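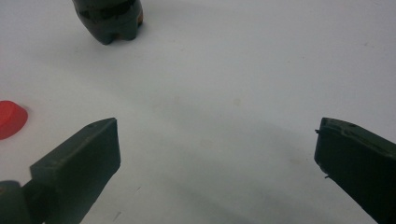
The white top, with something red at the left.

Table tops and work boards: the Keltomstead bench gallery

Every supplier we talked to told us their surface was the one that would change how we work. I have heard that about chairs, lamps and a label printer, so I was not in a buying mood. We ended up with a plain white board on a wooden table anyway, and this page shows it in use. Judge for yourself whether it deserves the fuss.

The claims first. Linska, the outfit that sells the boards, says a matte white surface cuts glare, makes small parts easier to find and stays clean with a damp cloth. The first of those I will grant, with reservations. The light on it is soft and even in the picture at the top, a little brighter toward one side and duller toward the middle. A sheet of decent paper would probably do the same, and paper doesn't come with a brochure.

As for finding small parts, dark things do show up well on it. Red things too. Washers and clear plastic are another story, and the brochure has no pictures of those. I asked. I was sent the same brochure again.

The cloth claim I can't settle. It has been 20 weeks, and I suspect the people who write "wipes clean" have never met marker ink. Cárdenas, the shop down the road, sells a gray mat for 40 dollars that makes the same promise in a larger font. The Linska board was 74, clips not included.

Two-handed work over the board, both halves of the black gripper held up, cables and all. The light wood of the table shows past the far edge, and a small metal clip holds the sheet at the lower right corner.

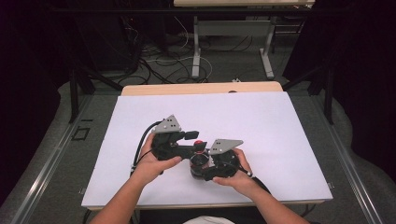 Clips, rails and what I would buy again

The clips are the one part I'd defend. They are small, they are metal, and they were cheap. The sales line was that the board "stays put by its own weight," and if that were so I don't see why the same catalog has a whole page of clips.

The aluminum rails on either side are the Warden kind. They were sold to us as going together in 30 minutes. I would like to meet the person who timed that. They are perfectly good rails, but you could put them around a kitchen table and get most of the benefit.

Would I buy the board again? Maybe at half the price. I'd try the paper first. More pictures in May, if the marker ink comes off.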